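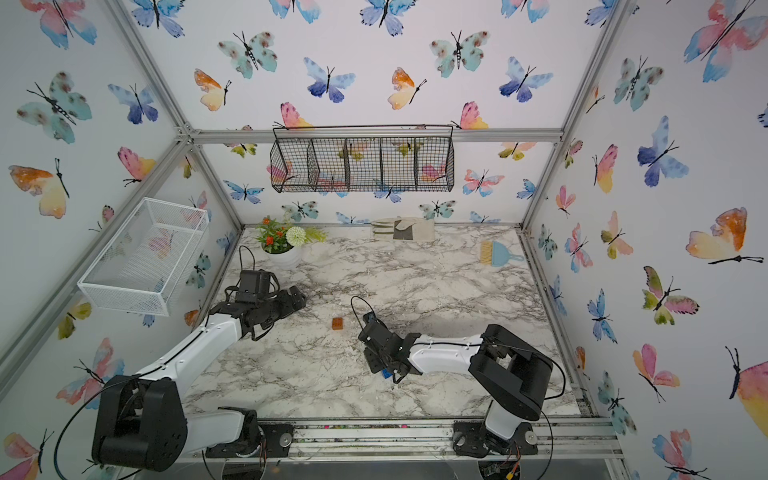

November, paste trials, continued

Wheat starch batch 1416 is thinner than the last one at the same solids. Cooked in the small pot, held at 94 °C, stirred by hand until it cleared, then strained twice. The question for this round is still seam visibility: how much paste reaches the face of the paper at a butt joint, and whether it shows once dry. Ground color matters more than I allowed for in the first plan. On a white sheet with scattered motifs, like the watercolor butterflies on the back and side walls, a yellowish paste line has long stretches of open ground to show up on. A dense leaf pattern would hide the same line. I have moved all the scoring to white-ground papers and dropped the dark stripe from the set.

Strips were cut by Nhi, grain marked in pencil on the back. Booking time was kept the same for all. Griet hung the first half and I hung the second, so there is an operator effect in there and I don't have a good way to take it out. Next round one person hangs everything.

Results so far. Bạch cellulose paste: no visible line on any joint, but edges lift when the panel goes into the dry cabinet. Lastby ready-mix: good hold, slight sheen at the joint under raking light. Wheat starch 1416: good hold, matte, faint yellow where the excess was wiped late. Wiping early removes it. Wiping late with a damp sponge spreads it and roughens the surface of the paper, which reads as a gray smear from two paces.

Noreen asked whether the yellow is the starch or the water. Fair point. The tap supply at Prurkport has been running brown in the mornings. Cooked a control with deionized water — same yellow. It is the starch, or something that came in with it.
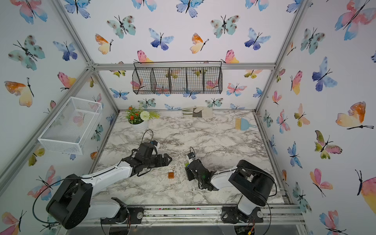 Watercolor butterflies on a white ground, three walls, with aluminum rails.

Dry cabinet notes. Setpoint drifted during the night. The logger shows a slow climb starting when the building heat came on, then a flat stretch with the door seal probably not seated. I have taken out the readings from before the seal was reseated and left the rest. Some 60 strips went through in total. Edge lift is scored by feeler gauge at the midpoint of the joint only; corners are too variable and depend on who cut them.

Shrinkage on drying is larger across the grain, as expected. The Nurnness paper moves more than the others and opens its joints whatever the paste. Sang thinks the sizing is light on that lot. He is going to do a drop test on the offcuts, water on the face, time to absorb.

To do:
Repeat 1416 at 3 percent higher solids, same cook.
Ask Liên for the lot sheet on the flour the starch came from.
Replace the cabinet door seal.
Raking light photos of the Lastby joints, lamp on the left side only, so they compare with the older set.
Throw out the paste in the fridge with no label on it.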